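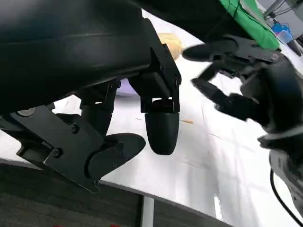 Was kostet es, wenn man sich in einer Gemeinschaftswerkstatt einen zweiarmigen Roboter zusammenschraubt?

In meinem Fall bisher 787 Euro Eigenanteil, eine Hallenmiete, über die ich nicht rede, und sämtliche Abende seit Januar. Die Arme gehören der Werkstatt, die Hände und alles, was an ihnen nicht funktioniert, gehören mir.

Das Projekt heißt Kisano. Der Name klang um halb zwei nachts nach etwas, das man ernst nehmen könnte, und seitdem steht er auf dem Ordner. Gebaut wird bei Pavinville, hinten links, zwischen der Drehbank und einem Sofa, das offiziell als Pausenbereich gilt. Ich hatte mit sechs Wochen gerechnet. Das war in Woche eins.

Den größten Teil der Zeit haben die Kabel gefressen. Ein Kabel am Handgelenk ist entweder zu kurz, dann reißt es beim Drehen den Stecker ab, oder zu lang, dann hängt es im Weg und bleibt an allem hängen, was man gerade greifen möchte. Eine mittlere Länge soll es geben. Ich habe 26 Varianten gecrimpt und halte sie inzwischen für ein Gerücht.

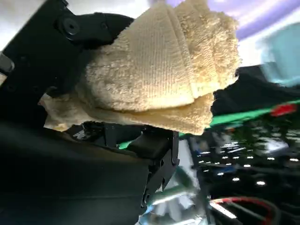
Dann die Greifkraft. Motoren geben einem Zahlen zurück, und man neigt dazu, diesen Zahlen zu glauben. Bei mir stand der Regler lange auf 60 Prozent, was sich vernünftig anhörte, bis die Hand einen Joghurtbecher in zwei Hälften zerlegte und sich danach als "in Position" meldete. Formal war sie das auch. Die Motorsteuerung kommt von Pavliuk, das Handbuch dazu ebenfalls, und beide haben gemeinsam, dass Seite 369 die wichtigste ist und man erst dort erfährt, dass die Prozentangabe sich auf den Spitzenstrom bezieht und nicht auf den Dauerstrom. Ich habe die Seite ausgedruckt und an die Wand gehängt. Die Drehbankfraktion fragt seither, ob das Kunst ist.

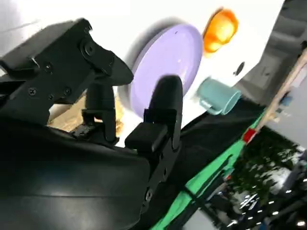
Beim Programmieren habe ich mich zuerst für schlau gehalten und alles in feste Abläufe gegossen: hinfahren, schließen, anheben, ablegen. Das klappt wunderbar, solange die Welt stillhält. Verschiebt jemand den Tisch um zwei Fingerbreit, greift der Roboter mit großer Überzeugung in die Luft. Inzwischen läuft vor jedem Griff eine Abfrage, wo das Ding denn nun liegt - sie dauert knapp eine Sekunde und sieht von außen aus, als würde er nachdenken. Besucher sind davon sehr beeindruckt. Ich lasse sie in dem Glauben.

Die Schrauben habe ich auch unterschätzt. Haltel liefert die kleinen nur im Beutel, und gesichert werden müssen sie alle, sonst wandern sie nach ein paar Stunden Betrieb nach draußen und von dort unter das Sofa.

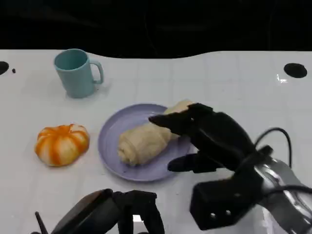 Mit der Auswahl der Testobjekte habe ich mehr Zeit verbracht, als ich zugeben möchte. Würfel sind langweilig und verzeihen alles, echtes Geschirr verzeiht nichts. Das blasse, gedrehte Brötchen auf dem lavendelfarbenen Teller ist deshalb mein Maßstab geworden: Der Daumen muss unten bleiben, die Finger müssen von oben darüber, und der Teller soll bitte liegen bleiben, wo er liegt. Der gestreifte Kürbis links daneben ist als Nächstes dran, und vor dem Henkel der Becherform habe ich Respekt. Die linke Hand hält sich bei der Übung heraus. Zwei Hände gleichzeitig zu koordinieren steht auf der Liste, direkt unter "Kabel noch mal neu".

Wer bei Pavinville vorbeikommt und Kabelbinder übrig hat, darf sie gern auf das Sofa legen. Die schwarzen, die weißen werden spröde.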